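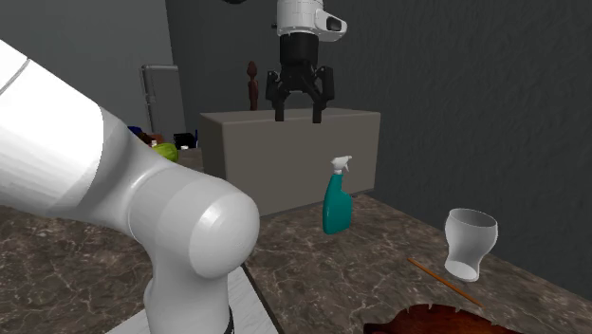 A simulated kitchen counter from our test set, with the gripper over the grey box.

About Flumico

Flumico is a small research company that works on one question: can a robot arm be trained in simulation and then do the same job on a real counter? We build the simulated rooms, train the control software in them, and test what comes out on hardware in our lab in Tavcombe.

What we work on

Our main method is called Wenent. Most training in simulation changes everything at random: lighting, textures, object positions, camera angle. This works, but it takes a lot of computer time, and much of that time goes to rooms the robot already handles well. Wenent keeps a record of where the controller fails and builds the next batch of rooms near those failures. If the arm keeps missing a cup when it is tilted, the next batch has more tilted cups. If it does well with a spray bottle in front of a box, that layout comes up less often.

Each batch holds 50 rooms. After every batch we run the controller on a fixed test set that it never trains on. The test set has 561 kitchen layouts, with ordinary household objects on counters of different materials, marble included. Thin things like sticks and skewers are still the hardest for us, and we report them on a separate line.

What we have found

On our test set, Wenent reached the same score as random training with up to 6 times fewer rooms. The gain was largest on cluttered counters. On bare counters with a single object there was hardly any difference, and we say so in our reports.

Moving to hardware costs some accuracy. We ran 567 real grasps on the lab bench with the same controller and no extra training. Most of the failures were on shiny surfaces, where the depth readings were poor. We are now working on a better model of those readings.

How we work

We started as a project within Yordanov, a maker of warehouse equipment, and became a separate company when the work moved from shelves to kitchens. Yordanov still lends us bench space and runs some of our repeat tests.

We publish the layouts, the failure records and the scoring code with each report. The trained controllers are available to university labs on request.

Visits

The Tavcombe lab is open to visiting researchers on Thursday afternoons. Please write ahead through the contact page and tell us which part of the work you would like to see.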